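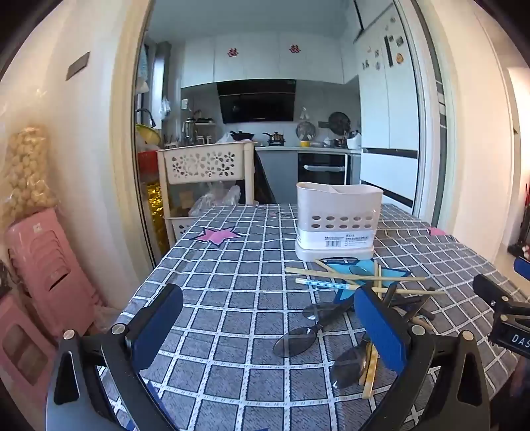

How to budget for a hand-held gripper kit without getting stung

Every quote for data collection kit looks cheap until you add it up. I have bought this sort of thing twice now, once badly, and the second time I wrote down what I did. This is for anyone planning a small household-tasks project who has been told that hand-held grippers are "the affordable way in". They may be. Do the sums before you believe it.

Step 1. Write the task list before you talk to a seller

Put down the jobs you want recorded, in plain words. Ours began with "put the chopsticks in the utensil holder", and that one line told us more than the Skusteck brochure did. Chopsticks are thin and they lie across each other. Scissors and sunglasses on the same table are different problems again. If your list is all mugs and boxes, you can buy something simpler, and you should.

Strike out any task you can't explain the use of. We lost a third of our list that way.

Step 2. Ask what the quoted price leaves out

Sales pages show the gripper. The quote usually covers the gripper. Ask in writing about each of these:

Spare finger pads, and whether you can buy them singly
The mounting bracket and its screws
Camera, cable and storage cards
Software licence, and what happens in year two
Postage both ways if it goes back for repair

Our first quote was £500 a unit. With everything on that list added, two units came to £2603. Nothing in the first email was untrue, exactly – it just stopped early.

Step 3. Treat pads as a running cost

The soft pads on the inside of the fingers do the holding, and they are the part I would least trust a supplier's lifetime claim on. Howlader told us theirs would "last the project". Which project? Doing what? Ask for the test behind the claim. If there isn't one, put in a line for replacements and leave it there even when someone tries to trim it.

We set aside £200. You may need less. I would still want to see your reasons.

Step 4. Borrow or hire before you buy

A week's hire from Trencombe seemed like money wasted until we had done it. Use a proper cluttered table in a lived-in home, with a patterned cloth if that's what people have, and the kitchen carrying on behind. A clean bench in a showroom proves very little. Get at least two people with different sized hands to use it for a whole morning, and write down when they start complaining.

Sumaiya Hettiarachchi ran our trial and her notes were short: wrist sore by eleven, thin sticks slow, scissors fine if you take your time. That changed our order more than any spec sheet. We had planned for full-day sessions and budgeted for half-days instead, so the wage line went up.

Step 5. Price the people and the rooms

This is where most plans I've been shown fall over. Someone has to set out the table, reset it between goes, check the recordings and throw out the bad ones. Someone else has to agree to let you into their home. Put an hourly rate against every one of those jobs. If the equipment is still your biggest line afterwards, look again.

Step 6. Be rude about the robot arm

Sooner or later a seller will offer you the arm in the same deal. Geltine did, with a discount that ran out on Monday. Leave it out of the first order. Until you have recordings you'd be happy to use, you don't know what reach or payload you need, and a discount on the wrong arm is still a bill.

Step 7. Set a stopping point

Decide how much you'll spend before you look at results, and what would make you stop. Ours was one page, signed off in June. Keep it with the quotes, and check each invoice against both.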